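Rule 14

The rules at Burnance were printed on one sheet and taped to the door of every cell. Thirteen of them. I had signed for them in August, on my first night, standing up, with a pen that kept dying.

Rule 1, no hands inside the line while the arms are live. Rule 2, say it out loud before you hit run. Rule 6, log what happened, don't log what you wanted. I liked 6. Whoever wrote it had been burned by somebody.

Nights were quiet. Me and cell 2 and the fans. The other cells went dark at ten and the lead went home at eleven, and after that it was only the phone on the wall if I needed anyone. I never did. You reset, you step back, you say "clear," you hit run, you watch. Arms go in, arms come out. You write pass or fail and you reset again.

The customer was Skustomex. They wanted fifty clean runs in a row, witnessed, signed, before they'd take delivery. One fail and you go back to zero. That was in the contract, and the contract was in a binder, and the binder sat on my stool so I had to move it every time I wanted to sit down.

I was at thirty-eight when it happened.

Run thirty-eight. Left arm going down, right arm waiting. And I leaned. That's all. I'd seen something on the floor, a bit of tape, and I leaned in to get it and my sleeve went over the line. Yellow line, two inches wide. My sleeve went over it and came back and the arms didn't care. The curtain didn't trip. No light, no beep. The run finished perfect.

Pass, said the screen.

I stood there with the tape in my fingers.

Okay. So. Rule 1 says hands. A sleeve isn't hands. I really thought that, I stood there like a lawyer and thought it. Then I thought, the curtain should of tripped. Whatever the sleeve was, the curtain should have seen it, and it didn't, and tomorrow it might be an elbow. And the next week this whole cell goes on a truck to Skustomex and some kid signs a sheet on a door with a dying pen.

Rule 9, a guard that fails silent is a failed guard. Stop work. Tag it.

Stop work meant zero. It meant thirty-eight runs in the trash and the lead's face in the morning. It meant I'd have to write why I was leaning.

I didn't tag it. I moved the binder, sat down, and opened the old log for the cell, not looking for anything. It went back to when the thing was built, over at Chuang, before we bought it. Entry 3672 was last night's. I scrolled up. Pass pass pass fail pass. Then entry 71, way back, someone on nights like me, no initials. "Curtain slow on left side? Sleeve. Watching it."

Watching it.

All those entries later and there it was, still being watched. By me now.

I went back to the glass – I don't know why, I'd looked through it all week.

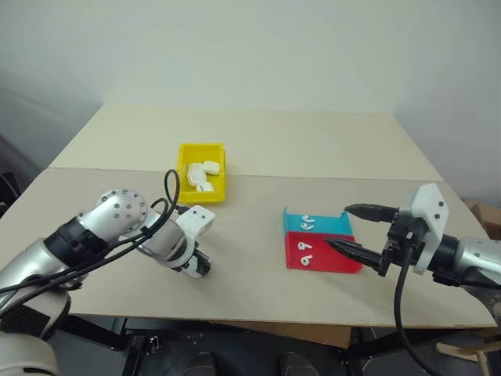
The job itself was nothing, a table job. Earbuds and their cases, the stuff people lose in couches. Two buds on the blue side of the tray and two on the red, the white cases in their little yellow bin, and the right gripper hanging open next to it all, very patient. I looked at those long black fingers for a good while. They were made for picking up something the size of a bean. They would do it to a bean or a thumb, same force, same nice smooth path.

I pressed the stop. Big red one, not the soft one on the screen. It makes a clunk you feel in your shoes.

Then the tag. You have to fill it out in block letters, rule 10. CURTAIN, LEFT SIDE, NO TRIP ON SLEEVE, RUN 38. Under "who" I put me. Under "what were you doing" I put leaning over the line, picking up tape. I looked at that a long time too. Then I added SEE ENTRY 71.

Counter to zero. I did that myself.

I called the lead at home. Four rings. I said it all in one breath and there was a gap on the line and then, "Left side?"

"Left side."

"Don't touch anything. I'll call Camness, they did the curtain." Another gap. "You hurt?"

"No."

"Alright then. Log it."

I already had. I taped a fresh sheet on the door, same thirteen rules, and at the bottom there was a bit of white space, so I wrote in pen, 14, don't watch it. The pen quit halfway thru the last word and I went over it twice, pushing hard, until you could read it from the dent.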